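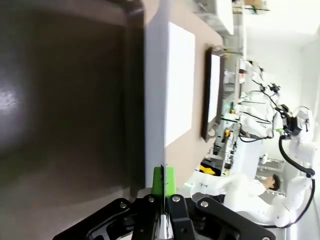

Breakfast in rooms, small guesthouse: yes or no?

juneck13
Posted March 18, 2007
Hello all. We have six rooms in Pamum and since January the guests ask if they can eat breakfast upstairs. My husband says no, it makes crumbs and we lose spoons. I think they will pay for it. How do you do this, and do you charge extra? I look at trays now also, and I want to put paper in them in place of a cloth. 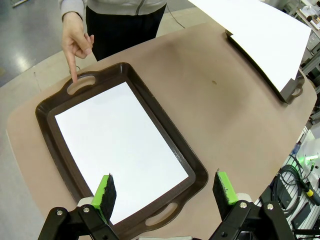
gondal_house
We did it for two seasons and stopped. The eggs are cold on the second floor and the guest is angry with you, not with the stairs. Also everybody wants 8:30. Keep one dining room and open it earlier.

kindon573
I don't agree with gondal_house. You must only offer a cold breakfast upstairs — bread, cheese, fruit, one pot of coffee. They write the hour on a card the evening before. On paper I say yes, cloth must be washed and ironed every day.
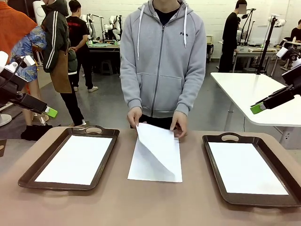
Folding a sheet corner to corner, a tray on each side

gondal_house
And who carries it? With one person in the kitchen it is not possible. Kindon has help in the morning, I did not.

juneck13
It is me who carries, so maybe only two rooms each day. For the paper I found a box of 700 sheets. Is it too thin if the coffee spills?

kindon573
It will be wet, yes, but you throw it away. Take the plain white, the guests don't look at a printed one. 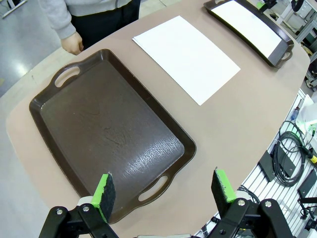 Brown tray with the liner beside it

gondal_house
Charge for it, at least. If it is free they will all ask, and you will climb stairs until noon.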